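The two-week dishcloth: do we believe it?

Celholm says its cleaning cloths are good for 2,000 washes. I'd love to meet whoever stood at the machine for that. At one wash a day you'd be more than five years in, and I have never kept a cloth that long without it becoming a bike rag or vanishing behind the dryer.

Several of you wrote in after the September issue to say you'd switched from paper towel and were saving a bundle. Maybe. One reader had worked out a figure of 1,539 sheets not used in a year, which is a very exact number for something most of us tear off without looking. I'd want to know if she counted the ones her kids used.

My own trial is less grand. I bought 4 cloths, two from Vurneck and two from Uvach, and used them on the benches, the stovetop and the odd muddy dog paw. The Vurneck pair went stiff after a couple of hot washes. The Uvach ones stayed soft but left fluff on the glasses, so they've been moved to floor duty. Neither packet mentioned fabric softener, which in my experience ruins anything meant to soak up water. Leave it out, whatever colour the cloth is.

As for the folding methods doing the rounds, I tried the Krajewska fold for 2 weeks. It's meant to give every cloth its own upright spot in the drawer. By the second morning mine were in a heap again, and they wiped the bench just as well.

Send in your own results, good or bad, and please tell us how long you've had the cloth.

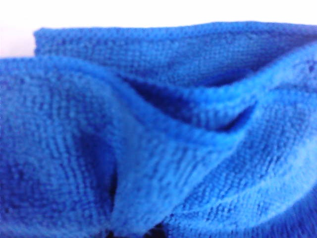
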